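Sim demos: how many before you train?
Sundwood Forum > Learning & Data

ridwan_h
Started Sun 22 October

Collecting teleop demos in sim for a mobile arm, Rametti scene pack, house interiors. Have 100 so far, target was 2000, not sure I'll live that long. Two questions in one post, sorry.

1. Wrist cam gets way too close to stuff. Half my episodes have a stretch like this, fingers wide open, big maroon surface right up front and a canyon picture in the corner. Keep or trim?
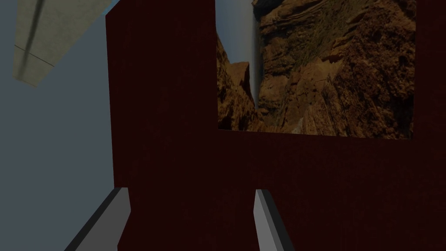
2. Start poses. I reset the base to the same spot every time becuase it's fast. Bad idea?

yolandi_n
Trim 1. Policy learns nothing from a flat slab of color. I cut any stretch where the view is mostly one surface, wrote a dumb variance check, works fine.
For 2 yes bad idea. Move the base.

tuanton
Disagree on trimming. At run time the robot WILL end up nose to the furniture and if you've cut every example of that it just sits there. Keep the ones where the operator backs out. Trim the ones where operator went for coffee.

yolandi_n
Fine but how do you tell those apart over 2000 episodes

tuanton
gripper command + base velocity. Both zero for 33 steps, cut it. Not hard

yusri.m
What's the task anyway? Nobody can answer without that. Ketura format or your own?

ridwan_h
Pick from table, carry to the next room. Ketura format, 16 episodes per file. Different moment, same place:

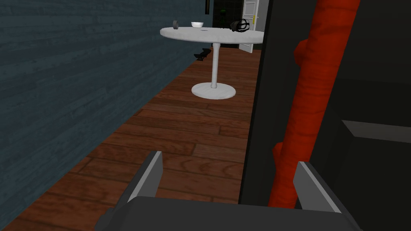 Task labels are the other mess. I let operators type whatever they want, so I get "grab cup", "get the can thing", "pick up item". With a scene like this one I'd want the label to say which object, so bowl or headset, both are on that white round table along with something gray that could be a cup or a can. Right now a third of my labels could mean any of them. Do I relabel by hand or let it ride?

yusri.m
By hand. You only have 100, do it tonight. And give the gray one ONE name, don't care which, cup or can, pick and stick.

yolandi_n
^ this. Except keep a couple wordings per object, otherwise it falls over the first time someone says mug

hung_t
Ngui has a label tool for it, bit clunky, exports fine. Also back on q2, randomize the heading too, not just position. I only did position and had to redo the lot in November last year

ridwan_h
ugh. ok. keeping the back-outs, cutting the idle bits, relabeling tonight. Will randomize heading from the next batch, not redoing the first 100

tuanton
you'll redo them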